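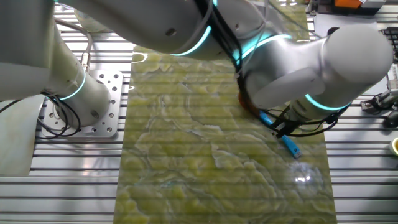
Polishing cell: arm slows down and faults halfway along the slab, same place every time

Magdalini Moschos
Posted September 2022

We have a cobot polishing stone samples at Skalley. Slab on a slotted aluminium table, base bolted to a plate at one end, compliant pad on the wrist. It has been well behaved since May, which should have warned me.

Now it does the near half of the slab perfectly and then, at pass 34 of 76, stops with a force limit fault on the wrist. Clear it, restart, and it carries on for a pass or two before sulking again. The finish past that point is patchy, with dull crescents where the pad seems to have tipped.

Things I have done so far: changed the pad, re-zeroed the force sensor, turned everything off and on in every order I could think of, and raised the force limit slightly (it faulted slightly later). The stone is a green marble type and the pieces are all cut to the same thickness, or so the invoice claims. Target force is 29 newtons.

What should I look at next, before I pay Galanis for a visit?

Stikden

Probably the sensor. Ours did something similar and we got a new one. Also update the software.

Achilleas Rallis

Put the force limit back where it was, please. I know it's tempting.

I wouldn't buy a sensor yet. A bad one seldom picks the same pass every time. I'd start with the cables. If yours are strapped along the arm, as most are, the slack you left at the wrist on day one has a way of creeping back towards the base. When the arm reaches out, the loom goes tight and pulls on the tool, and the sensor reports that pull as if it came from the stone. The arm then argues with its own wiring until it gives up.

To check, take the slab off and stop the spindle. Jog the arm slowly along the same path, 254 mm above the table, and watch the force reading. Nothing is touching the tool, so it should hardly move. If it climbs as you get to the far half, undo the straps nearest the wrist, feed some slack through and do them up again, snug but not throttling. Then turn the wrist both ways to its limits by hand control and see that nothing snags. Any plug left dangling off the tool end wants tying back as well, well clear of the pad.

If the reading stays flat, look at the table. Clean out the slots first. Slurry dries in there and sets like a grudge, and a slab sitting on a ridge of it will rock when you press on the far end. Run a dial gauge down the stone with the arm parked. After that, check the bolts holding the base plate.

Re-zero with the tool in its working position and the cables settled, last thing before a run. Zeroing it folded up at home and then sending it to full stretch gives you a false start.

Magdalini Moschos

Cables. The reading climbed by 9 newtons with nothing but air under it. Two straps had slid a good way down the forearm and taken all the slack with them. Moved them back, re-zeroed as you said, and it has finished a whole slab.

I cleaned the slots too. I would rather not discuss what was in there.

Turkiteo

Mark the strap positions on the arm with a paint pen. Then you can see when they start to wander.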